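Kustlow Textile Items – data card

Version date: 2019-02-27
Maintainers: Teresa Kalinowski, Thaddeus Montoya
Status: released, minor fixes pending

Summary

Kustlow is a collection of records on small household textiles: towels, flannels, socks, bibs, tea towels and similar soft goods. It was put together for people working on sorting and folding who need item labels that stay the same from one batch to the next. The collection holds 3,406 records. One record covers one item in one state.

Contents

items.csv – one row per record
states.csv – permitted state values with short definitions
care.csv – care label text, where legible
photos/ – reference photographs
CHANGES – list of corrections by release

Fields in items.csv

item_id: text, unique within a batch only. Join on batch and item_id together.
batch: one of tunow, reta, nair.
category: towel, flannel, sock, bib, tea towel, cloth, other.
colour: main colour in plain words. Patterned items take the colour of the ground.
surface: terry, knit, woven, fleece, unknown.
tag: yes, no, not seen.
state: flat, folded, rolled, crumpled, hanging.
note: free text, may be empty.

Batches

Tunow is the oldest and was labelled before the surface field existed. Surface values were added later from the photographs, so "unknown" is more frequent there. Reta is mostly kitchen cloths. Nair has the widest range of sizes and the most items with sewn-in tags.

Labelling rules

Category is assigned from the item laid flat. If the item was never laid flat, category is "other", even where a guess would be easy. State is assigned from the photograph alone. An item with one fold and loose creases elsewhere is crumpled. Socks in pairs are one record if joined, two if separate.

"Not seen" in the tag field means that no tag shows in the photograph. "No" is reserved for items checked by hand on both sides.

Checking

Two labellers worked through a sample of 100 records from Tunow and a further 100 from Nair. Most disagreements were between terry and knit on small items with a short pile. These were settled by T. Kalinowski and the outcome written in the note field.

Reference photograph 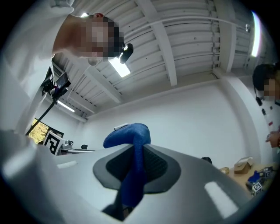 Blue item, state crumpled, tag yes (small, white). Surface could be read as knit or terry; category other.

Known problems

– Pale blue and grey are mixed up in parts of Reta.
– care.csv has 3 rows with no matching item. They will be removed in March.
– Tags folded under a hem are under-reported in Tunow.
– Size is not recorded. Do not infer it from the photographs, as distance varies.

Corrections

Send batch, item_id, the field and the proposed value to Thaddeus Montoya. Changes to category need a photograph of the item laid flat.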